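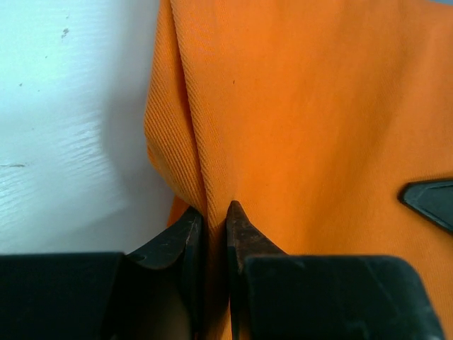
Figure 1. Orange fabric with a diagonal twill weave, folded along its left side.

Home Journals Browse Issues Authors Search

3.2 Wear and colour loss in twill goods

The second part of the survey dealt with how people judge the age of cloth they use every day. We asked 616 households in Undano and Skanetham to keep a short diary during June, noting each item they washed, mended or threw away. Of these, 401 returned a diary that could be used. Together they gave 1,556 entries, and twill goods made up the largest group after plain cotton.

Most entries gave colour as the first sign of age. Holes and thin patches came second, and were mentioned more often by people who mended at home. Dafis and Barreto found the same order in their earlier work on bed linen, though their sample was smaller and came from a single town. Bright dyes were marked down sooner than pale ones. One respondent in Skanetham wrote that a red apron "looked old by Easter" while a grey one bought with it was still kept for visitors.

Folds matter here. Cloth that is stored folded tends to fade along the outer edge first, and respondents often took this line for dirt and washed the item again. Koval has described a similar pattern in curtains. We did not measure light levels in the home and can't say how much of the effect comes from sunlight and how much from rubbing.

3.3 Fastenings

Bags and cases were entered separately. Nearly 196 entries named a fastening as the reason an item was no longer used, and the zip was the part most often blamed. Few people had tried to replace one. Those who had said that the cost of the work was higher than the price of a new bag.
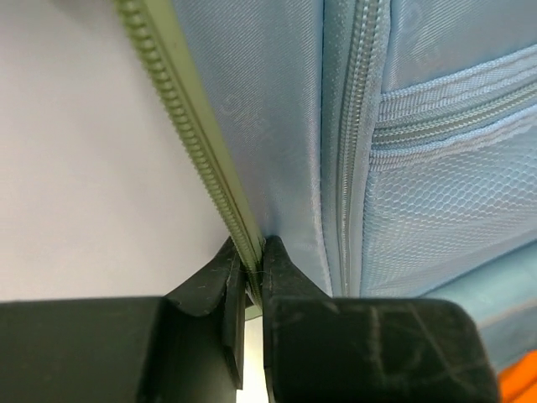
Figure 2. Light blue twill with an olive-green zip and a narrower zip in pale blue.

The Mendes scale, which scores cloth and fastenings together, hides this difference. We therefore scored them apart, as Aigner suggests, and report both results in Section 4.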